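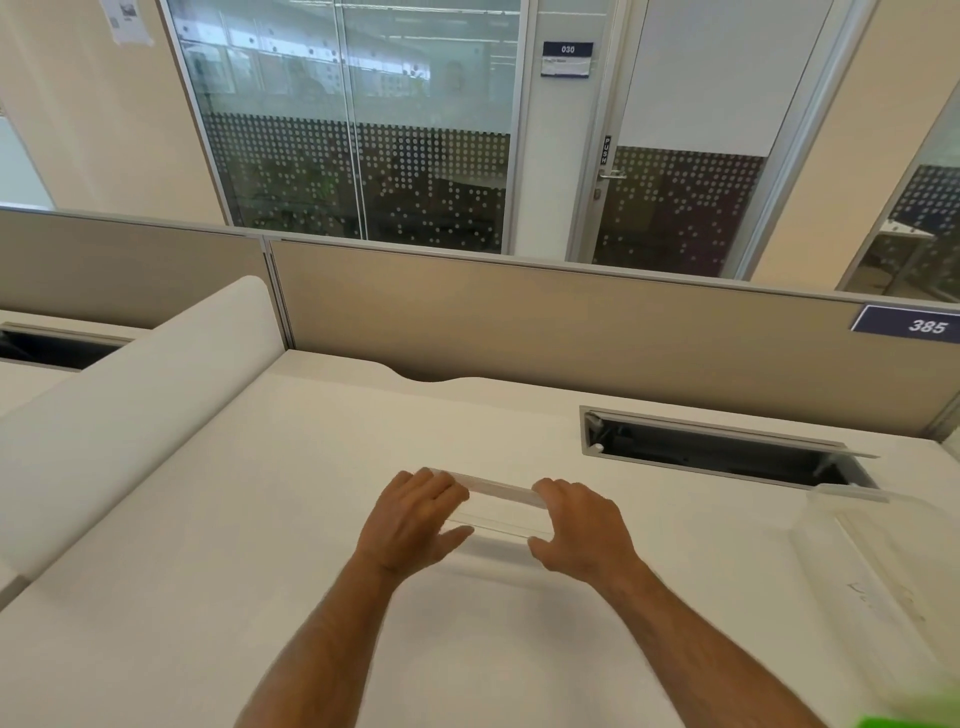
I have fallen completely for bookbinding, and I blame my neighbor Kamala Poojary, who handed me a bone folder in September and told me to go fold some paper. So I did! I folded paper for most of an evening, and by bedtime I had a little stack of sections that looked almost like something.

My first real book is done now. It has 224 pages, it's sewn on tapes, and the cover is a green cloth I'd been saving for years without knowing what for. The spine leans a bit to the left (my glue went on too thick near the top) and one corner is lumpy, but it opens flat and I keep picking it up just to watch it do that.

What surprised me most is how much grain matters. Paper bends more easily one way than the other, and if you get it wrong the pages fight you every time you turn them. I got it wrong on my first try, of course. Geetha Varma, who teaches the evening class over in Herkdale, had me bend a loose sheet both ways without creasing it and feel the difference, and now I can't stop doing it to junk mail.

Sewing is my favorite part. You go in one hole, along the fold, out the next, around the tape and back in again, and after a while your hands just know. I used waxed linen thread and broke it 2 times, both times from tugging too hard at the end of a row. Pull along the spine, not straight up! I have that written on a sticky note over the kitchen table.

Next up is a recipe book for my sister, with heavier paper and a ribbon. I want to try sewn headbands too, in red and cream, though Kamala says they'll make me cross. She's lending me her book press until the end of the month, so I'd better get cutting.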